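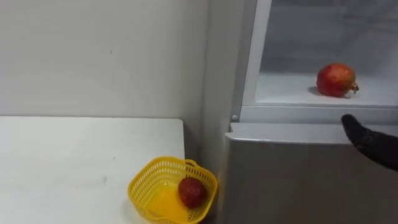

跟一位带了十二年队的营地辅导员聊天

约她聊之前,我准备了一整页问题,结果坐下来不到五分钟就全作废了。她一边往杯子里倒茶一边问我:“你小时候露过营吗?”我说没有,最接近的一次是在阳台上铺了张席子。她笑得差点把茶洒了,说那也算,阳台上能睡着的孩子,带到山里一般都不哭。

她不愿意让我写名字,说写了家长会打电话来。那就不写。她在一个叫Vesau的青少年户外社团做辅导员,今年是第十二年,手底下常年有四十个孩子,最小的7岁,最大的已经开始嫌她唠叨了。社团平时在Perberg活动,每个周末下午碰头,学打绳结、认路、做饭,也唱歌,唱得很难听(她的原话)。一年里有两次大营,夏天一次,十二月一次。

我先问的是十二月那次。冬天带小孩出去过夜,家长怎么会同意?

“一开始不同意的多了去了!”她说,“有个爸爸拿着天气预报来找我,打印出来的,还用荧光笔画了线。我说您画得真好,我们营前会正缺这么一张图,能不能请您来给孩子们讲讲?他就真来讲了,讲得特别认真,讲完自己也报名当随队家长了。”

后来呢?

“后来他冻得最惨,孩子们都知道睡觉前要换干袜子,他不换。”

我把这句记下来了,还在旁边画了个袜子。她看见了,说你别光画,袜子这件事我真的要讲一讲。然后她讲了大概有十分钟的袜子,厚的薄的、羊毛的棉的、哪一双只能在睡袋里穿。我原封不动搬过来恐怕你们会关掉页面,只留一条:睡袋里那双,白天谁也不许碰。

说回孩子。我一直好奇的是,她们这种社团把孩子分成小队,每队六七个人,大的带小的,队长是孩子自己选的。大人真的放得了手吗?

她想了一会儿才回答。“头三年我放不了。我会站在旁边,手背在后面,嘴上说你们自己来,其实眼睛一直在指挥。小孩很精的,他们做一步看我一眼,做一步看我一眼。后来有个老辅导员跟我说,你去捡柴吧。我说柴够了。他说够了也去捡。”

于是她就去捡柴了。回来的时候帐篷搭好了,门朝着风口,晚上吹得呼呼响。那一队的孩子半夜爬起来,打着手电把帐篷转了个方向。她在自己的帐篷里听着,忍住了没出去。

“我那天晚上一分钟也没睡,他们倒是转完就睡了,第二天吃早饭的时候跟别的队吹牛,说他们会夜间搬家。”

我问她,那要是选出来的队长不合适呢,比如大家就是选了个最会讲笑话的?

“经常啊!最会讲笑话的,跑得最快的,带零食最多的,都当选过。”她说他们的规矩是一任做半年,中途不换。有个男孩因为零食当选,第一个月就发现当队长要管一大堆事,点名、分锅、谁跟谁吵架了要去劝,零食还得继续带。他跑来问能不能辞职。她说可以,你去跟全队说。他站起来,憋了半天,说的是下周带绿豆糕。

半年做完,他又当选了一次。我问是不是还是因为零食,她说她没问,不过绿豆糕她也吃了不少。

聊到这里茶已经续了三回。她手机响个不停,是营前的家长群。下一次活动定在9月23日星期五晚上,放学以后直接去Meireles的林场,走一段夜路,住一晚。她给我念了几条群里的问题:可不可以带平板,可不可以带自己的枕头,可不可以带狗。枕头可以,别的都不行。有人接着问,小一点的狗呢。

我说那你怎么回。她说先不回,等一会儿会有别的家长替她回的。过了两分钟果然有人回了,她把手机翻过去扣在桌上,很满意的样子。

夜路怎么走,我也问了。那条路全程不开头灯,只有领头和收尾的两个大人带着,眼睛得花点时间才适应。孩子们前几分钟都在尖叫,叫累了就开始听见别的声音。“有个小姑娘,平时话最多的那个,走着走着来拉我的袖子,特别小声地说,原来鞋子是有声音的。我一下子不知道该回她什么。”

她说起这些的时候语速会慢下来,跟讲袜子的时候完全是两个人。

当然也不都是好听的事。钱一直是个问题,营费收得低,装备用得狠,帐篷补了又补。前年他们去Clornville跟那边的三个社团一起办联合营,总共67个孩子,大雨下了两天,炊事帐塌了一半,午饭推到下午四点才吃上,吃的是面糊一样的面条。有两家人当天就开车来把孩子接走了。

“我能理解,真的能理解。我要是在家里看着那个雨,我也想开车来。”她停了一下,“不过剩下的孩子后来挖了一条排水沟,挖得歪歪扭扭的,水倒是真流走了。现在开会他们还要提那条沟,没去的人都听烦了。”

联合营回来以后她想过不干了。白天有正经工作,周末全搭进去,家里人也有意见,膝盖也不太好。我问是什么让她留下来的,问完就有点后悔,这种问题太像采访了。她倒没嫌弃,很老实地说,没有哪件大事,就是下个周末该教平结了,材料她都剪好了,不去的话绳子浪费。

“然后再下个周末又有别的事。就这么着。”

队里现在有两个见习辅导员,都是她当年带过的孩子,其中一个正是当年半夜转帐篷的那一队里的。我问她们放不放得了手,她哈哈大笑,说放不了啊,站在旁边,手背在后面,眼睛瞪得老大!

“我就跟她们讲,去捡柴。”

走之前我请她教我一个绳结。她从包里掏出一截绳子(包里居然一直有),教的是平结,左压右,右压左,她说幼小组的孩子学一个下午就会。我学了三遍,打出来的都是滑的。她看了看,把绳子塞给我,让我带回去练,练好了十二月来给他们拎锅。

绳子现在就在我键盘旁边,刚才又试了一次,还是滑的。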